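Fistance Code

The Fistance Code, in full the Fistance Code of Practice for Tabletop Two-Arm Work, is a voluntary set of rules for people who run pairs of small robot arms fixed to a shared table. It covers the layout of the table, the handling of cups and other breakable items, the routing of cables, the duties of the person in charge and the records kept of each run. It is used mainly by teaching workshops and small research groups. The current edition came into force on June 1, 2024.

The code isn't a legal standard and gives no protection against a claim. It is meant to be read alongside the machinery safety law of the country where the arms are used, and where the two differ the law comes first.

Background

The code grew out of a set of house rules written by Raffaele Russo and Ainhoa Benítez for the Fistance workshop, which at the time ran a single table. The rules were passed to a second workshop at Skerance, where Arvid Haugen rewrote the parts on cables and added the section on household appliances. The two texts were merged the following October. Later changes have been small, apart from a new section on wrist cameras and a full redrafting of the rules on stopping.

The text has 15 sections and two annexes. Annex A is a blank run sheet. Annex B lists approved practice tasks with the objects needed for each.

Scope

The code applies to light arms mounted on a table and carrying grippers, where both arms can reach at least part of the same area. It doesn't apply to arms on moving bases, to arms behind fixed guards on a production line, or to any work with blades, open flame or chemicals. Work with mains-powered kitchen appliances is allowed under section 8.

Table layout

Arms must be bolted down through metal plates, and clamps are not accepted as the only fixing. Each plate is to be checked by hand before the first run of the day. The area that both arms can reach is called the shared zone. Any appliance that one arm is to operate should stand at the back of the shared zone, with its working side reachable without one arm crossing over the other.

Small objects start from fixed places. A shallow tray is recommended for items waiting to be used, and it must have a raised rim so that a knocked item doesn't roll away. Items not needed for the task are kept off the table altogether.

Beverage tasks are the most common of the tasks in Annex B. They are popular with teachers because they call for both arms, and because a mistake is easy to spot.
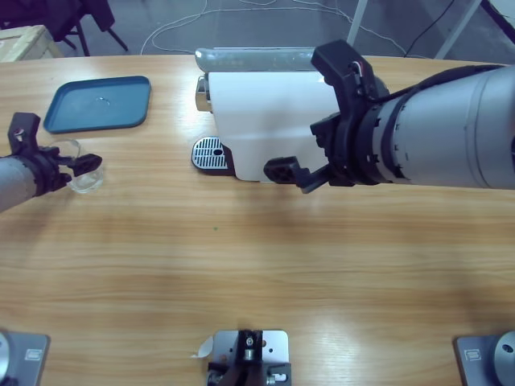 Two-arm work at a capsule coffee machine, with a small clear cup held in the left gripper.

Handling of cups and clear objects

The code treats clear objects as a separate class, as cameras often fail to pick out their edges against a table top. A clear cup may be used only if the operator can see it directly, and the closing force of the gripper must first be set with an opaque cup of similar size. Cups are gripped by the body. Gripping by the rim is not allowed for glass and is discouraged for plastic.

When one arm is holding a cup, the other may move only at the reduced speed written on the run sheet. The arm holding the cup has priority in the shared zone. If both arms need to be close to the appliance at once, the second arm must come to a full stop before the first begins its final approach.

A cup that has been dropped is withdrawn for the rest of the session, even if no damage can be found.

Appliances

Section 8 deals with appliances. The plug must be within reach of the operator and outside the reach of both arms. Practice runs are carried out with the appliance unplugged and its water tank empty. Powered runs need the agreement of the person in charge, and hot liquid may be produced only when a spill would drain away from the arms.

Drip trays and grilles have to be fitted during every run, including dry practice. Early drafts allowed them to be taken off to make more room for the gripper. Osvaldo Fiore objected that this taught the operator a height which would be wrong on the working machine, and the allowance was dropped.

Wrist cameras

A camera mounted at the wrist is treated as an aid and does not replace direct sight of the table. Before a run the operator opens the gripper fully and checks that the fingertips and the space between them can be seen. Bright reflections from overhead lighting are to be reduced by moving the lamp or the table, and a matt surface is preferred where there is a choice. 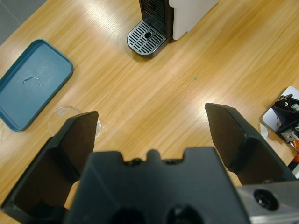

The check is repeated whenever the gripper fingers have been changed or the arm has been moved to another table. The result is entered on the run sheet as a pass or a fail, with no intermediate grade. A fixed camera with a view of the whole table is also required for beverage tasks, and its recording is kept with the sheet.

Cables

Cables on an arm must be secured so that they can't catch on the gripper at any point in its travel. Cables on the floor are to be kept clear of the place where the operator stands. Wires that are exposed at a joint or gripper must be inspected before each session, and the arm is taken out of use if the covering is worn.

Stopping and records

Every session has one named person in charge, who holds the stop button and may not operate an arm at the same time. Anyone present may call a stop and need not give a reason. Work starts again only after both arms have been returned to their rest positions.

Run sheets are kept for 2 years. The archive at Skerance holds 3132 sheets, which were used by Ifeanyi Adeyemi in preparing the current rules on speed.

Use and criticism

The Costa training centre follows the code in full. The Wenero workshop uses it without the section on records, which its staff consider too heavy for short classes. Other users have said that the ban on clamps is stricter than light arms need, and that the rule on dropped cups is wasteful. Haugen has defended both rules in print, though he accepted that the wording on clamps could be clearer. A revised text of that section has been drafted and has not yet been adopted.

See also
Collaborative robot
Emergency stop
Gripper
Risk assessment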